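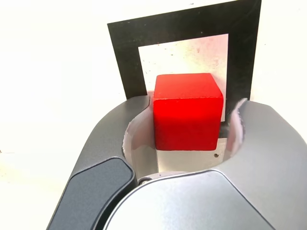
The Long Afterlife of the Wooden Block

By Loukia Gkikas
24 June 2019

My mother kept our blocks in a biscuit tin for thirty years, on the theory that grandchildren would want them. When the grandchildren came they wanted the tin.

Still, the plain wooden block refuses to die. In Orelwood, a town with one bakery and two shoe repair shops, Markos Ververidis turns out sets for Alexiou, the family toy firm that has employed him since he left school. The catalog has 581 items. He makes 7 of them, all blocks, and regards the rest as a fad.

"A puzzle is finished when you finish it," he told me, sanding a corner. "Then what?"

I had no answer, so he gave me a broom.

Alexiou has tried to move with the times. In January it launched Colach, a line of blocks in tasteful grays, meant for parents who worry about their rugs. A first run of 1000 sets went out to the shops, and a good many came home again. Children, asked for their views, asked where the red ones were.

Red has always been the trouble. Ververidis talks about it the way other men talk about a brother-in-law. It shows every fingerprint, it fades by the window, and the shade his customers remember from childhood is never the shade that was sold to them. He has a drawer of old samples to prove it – they all look right to me – and he closes it quickly when the owners come by.

The sets still ship in cotton bags. My mother has ordered one, and is looking for a tin.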